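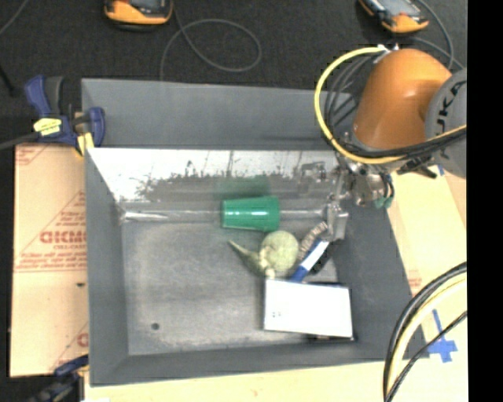 In December I completed 16 months at the Plomilwood returns hall, and my work is now different. Before, I emptied bins by hand, 800 pieces in a good shift. Now the orange KUKA arm reaches into the gray bin and I take care of what it leaves. A cup on its side is easy for me, but I had to learn to think how a metal finger meets it. My back is thankful. I miss the talking at the table, because two colleagues moved to the Girkcombe site. Next month I begin the Amano course.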